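Speaker notes: The snack box on the table

Notes for the short talk at the Godisari neighborhood room. Please read them slowly. The talk has 8 parts in my plan, but some of them are only one or two sentences.

Part 1. Greeting. Thank Imelda Saludo for the invitation and for the tea. Say that I am not a professional in organizing homes. I work in the office of a small shop, Stevby, and I keep my own living room in order, or I try.

Part 2. The problem. Ask the audience: where do the snacks live in your house? Wait for answers. In many homes they live in five places. One bag is in the kitchen, one is behind the sofa pillow, one is in a coat. When a guest comes, we open a new bag, and the old one gets soft.

Part 3. The idea. One box, and the box has one place. It must be without a lid, so everybody can see what is inside. I say "box," but a basket or a deep tray is also good. The color is not important, but a strong color helps the children to find the place again.

Part 4. Change to the slide now. Give people time to look before I speak. 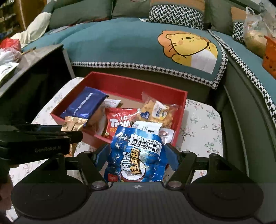 By Rowena Mangubat
Dec 4, 2021
173 shares | 8 comments

Part 5. With the slide. Start with the red box on the flowered tablecloth, because it is the subject of the talk. Point to the Trolli bag and to the clear bag with the crackers. These are two different kinds of snack, sweet and not sweet, and they stay together in one box. I prefer it this way. In my first year I made separate boxes, and my family mixed them in one evening.

Then the blue packet with the big yellow characters. A crumpled packet is difficult to stack. My advice is to put the flat things down first and the soft packets on the top, where they are easy to take.

Say something about the small candy near the front. Small round candy always goes down to the bottom in the end. If you have a lot of it, put it in a cup inside the box.

Part 6. The room around the box. Point to the sofa, with the teal cover and the lion face. The box should be near the place where people sit. If it is too far, they carry the packets to the sofa and the packets stay there. Then the plastic bags on the dark side furniture, one red and one white. Ask: who has such bags at home? (Everybody will raise a hand, I think.) My rule for shopping bags — empty them on the same day, fold them, and keep them all in one drawer.

Part 7. The weekly check. It takes me 60 seconds. I take everything out, I look at the dates, I wipe the bottom of the box and put the things back, the oldest in front. Crumbs on a tablecloth can be shaken off outside. Please do not brush them to the floor, as my cousin in Dimaculangan does.

If somebody asks about money: I kept all the receipts for one year, and my family spent 3,070 on snacks. I was a little ashamed of this number. After the box, we stopped buying the same thing two times in one week.

Part 8. Questions. If there are no questions, ask Imelda what she keeps in her box. She has promised to answer. The next talk in December is about shoes near the door, and the sign-up paper is beside the tea.

We use cookies to remember your settings. Accept | Read more

Contact | © 2021 Zarnosby Home Talks | Back to top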